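How to score a shoe-tidying task in simulation

Most tidying results are reported as one number, the share of episodes in which everything ended up where it should. For a two-armed task that number hides a good deal. A run in which both shoes are picked up and one is dropped next to the shelf scores the same as a run in which the arms never leave their start pose. This page sets out the staged scoring we use for the hallway task in Rostari, with the settings you need to repeat it.

You will need a working Rostari install, the Lirkon home scenes and a policy that outputs commands for both arms. You don't need our policy. Anything that accepts the head view and the joint positions will do, including a person on a teleoperation rig.

What the task is

The robot starts in the hallway of a house. Shoes lie on the floor and an open white shelving unit stands against a wall. The instruction is a single sentence, "put the shoes on the shelf". An episode ends when every shoe in the episode list is on a shelf board and both grippers are open and clear of it, or when the time limit runs out. We use a limit of 60 seconds of simulated time.

The floor plan is fixed for a given house but the start pose of the base is not. Neither are the shoes. The episode file names which shoes are used, where they are dropped and which way they face.

Step 1: Build the episode list

Generate the list once and keep it. If you draw new episodes each time you test a checkpoint, small differences between checkpoints will be lost in the differences between layouts.

Our list has 36 episodes. Each one stores a seed, a house name, a base pose, the shoe models and the shoe poses. The script drops each shoe from a few centimetres up and lets it settle before the pose is written. Shoes that land on their side are kept. Shoes that end up touching a wall are dropped again, as the grippers are too wide to get behind them and you would be measuring the layout and nothing else.

Save the list as plain text and put it under version control with the policy configuration. We once lost a week to two people comparing results from lists with the same name.

Step 2: Set the stages

Each shoe gets its own score. We use 5 stages:

0.2 for reach: a gripper comes within the contact margin of the shoe
0.4 for grasp: both fingers are in contact with the same shoe
0.6 for lift: the shoe is clear of the floor while still grasped
0.8 for carry: the shoe is over the footprint of the shelving unit while still grasped
1.0 for place: the shoe is at rest on a shelf board with no gripper touching it

A shoe keeps the highest stage it reached, with one exception. If it is dropped after the carry stage and comes to rest on the floor, it goes back to 0.6. Without that rule, a policy that throws shoes at the unit does surprisingly well.

The episode score is the mean over the shoes. Report it next to the plain success rate, not instead of it. Readers will want to compare with older papers that only give the second figure.

Step 3: Check the contact test by eye

The grasp and lift stages depend on the contact reports from the physics engine, and these are noisy for soft or thin meshes. Before you trust any score, render a handful of moments from the head view and compare them with the log.

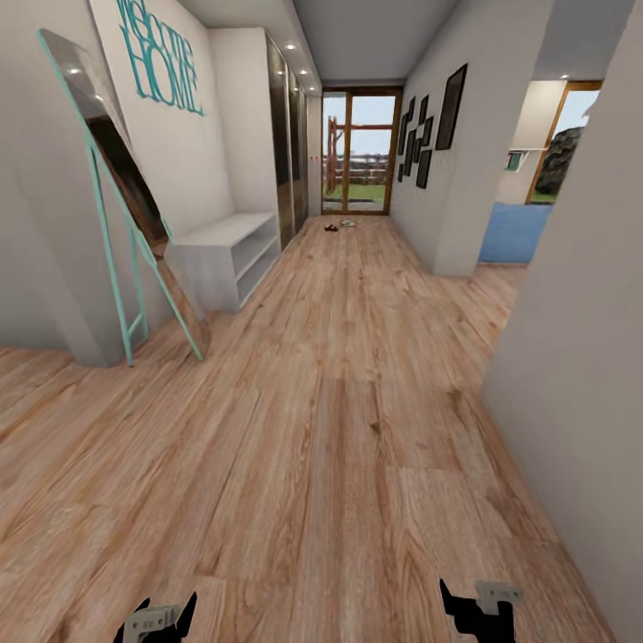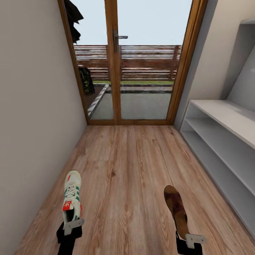
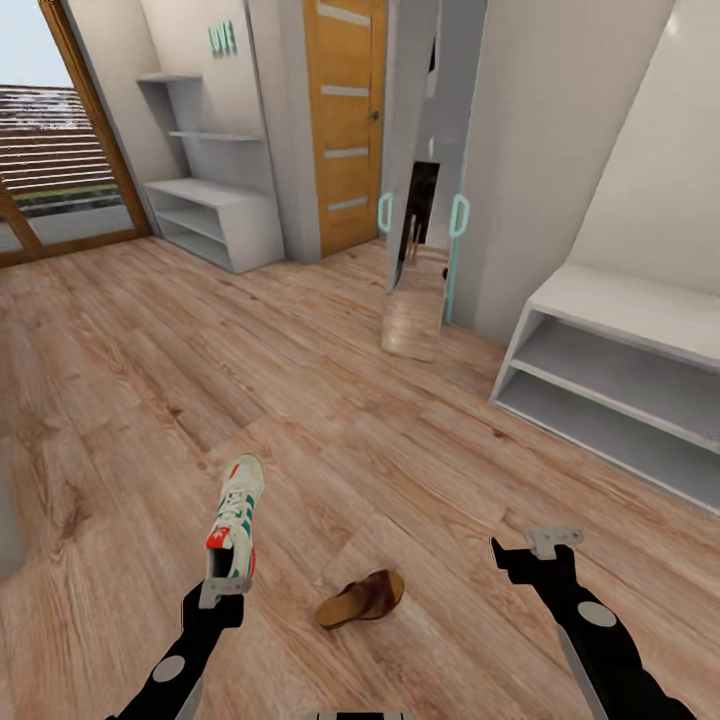

Head-view renders from the hallway task in Rostari.

By Hayley Tapley
January 2022

The middle render is the easiest to check. Each gripper has a shoe, a white trainer on the left and a brown leather one on the right, and both are just above the floorboards. The log should show lift for both. In the last render the left gripper has the trainer off the floor and the right one is open and empty, with a brown sandal lying on the floor between the arms. Whatever the log says about earlier moments, there should be no active grasp on the right at that time stamp. The first render, looking down the hall towards the glazed door, has both grippers in view with nothing but bare floor between them, and is useful for checking that the contact list isn't picking up the fingers touching each other.

If the log and the render disagree, look at the collision mesh before you look at the threshold. Slip-on shoes are the usual culprits. The strap on a sandal is often wrapped in one convex hull with the sole, so the simulator treats the gap under the strap as solid. A finger that ought to slide under the strap then stops short, and the log reports contact with something that isn't visibly there. Split the mesh into at least a sole and a strap and run the check again.

Laces cause less trouble than you might expect. They are part of the upper in all the models we use and don't move on their own.

Step 4: Choose the contact margin

The margin is how near a finger must come to a shoe for the reach stage to count. Set it too wide and a gripper that passes over a shoe on its way to another one collects points. We settled on 14 millimetres, measured from the inner face of the finger to the nearest point on the collision mesh.

To choose your own value, take a set of teleoperated episodes in which you know every reach was intended. Sweep the margin upwards from zero and note where the intended reaches stop being missed. Then run the same sweep on episodes where the arms move at random over the floor and note where false reaches begin. Pick something between the two. If the ranges overlap, your shoes are too close together in the episode list.

Step 5: Hold each stage for a minimum time

Contacts flicker. A shoe that is being pushed along the floor can register both fingers for one physics step and then lose them again. Require every stage after reach to hold for a short run of consecutive control steps before it is awarded. Use control steps, not physics steps, or the result will change when someone alters the solver rate.

Apply the hold to the place stage as well, and make it longer there. A shoe balanced on the front edge of a board may take a moment to fall.

Step 6: Run the baselines

Run three things on the same list before you run your own policy.

The first is a policy that does nothing. It should score zero in every episode. If it doesn't, a shoe has been placed inside the contact margin of a gripper at the start, and the episode needs to be regenerated.

The second is the scripted picker that comes with Skatov. It goes to the nearest shoe with the nearest arm, closes, lifts and drives to the shelf. It doesn't use the camera and reads the shoe poses straight from the simulator, so treat it as a check on the task and not as a competitor. It does well on trainers and poorly on anything flat.

The third is a person. We had each operator do the whole list twice and kept the second pass. Human scores are lower than people assume, mostly through running out of time.

Step 7: Report by shoe type and by arm

A single mean across all shoes will mostly tell you how many easy shoes were in the list. Break the table down by type: lace-up, slip-on, boot. Then break it down again by which arm made the first grasp.

The second split was the one that taught us something. Our earlier Venckus policy had a respectable overall score and a very weak right arm. It would lift a shoe with the left, wait with the right arm held out and the gripper open, and only move the right arm again after the left had finished. The plain success rate had shown a policy that was sometimes slow. The staged score, split by arm, showed that it had learned to take turns. Most of our demonstrations had been recorded in that order by operators who found it easier to deal with one shoe at a time.

We added demonstrations in which both shoes are grasped before the base moves. The new policy reaches the lift stage with both arms in more episodes, though it drops more shoes at the carry stage than the old one did. We report both results and don't claim that one replaces the other.

Common problems

Scores change between machines. Check the solver rate first, then the version of the scene files. The Lirkon houses were re-exported in August and some shelf boards moved slightly, enough to affect the place stage.

Place is never awarded. The board may have been merged with the rest of the unit in your export. The test looks for a board by name. Either restore the names or swap the test for one that uses height bands.

Mirrors. The hallway has mirrored surfaces, and a policy trained without them may steer towards a reflection of the floor. It has no effect on the scoring, but note in your write-up whether reflections were switched on. Results with and without them should not go in the same column.

Episodes end early. The end condition wants both grippers open and clear. If your policy opens the gripper and leaves it resting on the shoe, the episode carries on to the time limit and the shoe stays at carry. This is intended. If instead the episode stops before the last shoe is placed, the shoe list in the episode file is missing an entry.

Log files are too large. Write contacts only when they change. The scorer rebuilds the full sequence from the changes, and the files come out at a size that can be attached to a ticket.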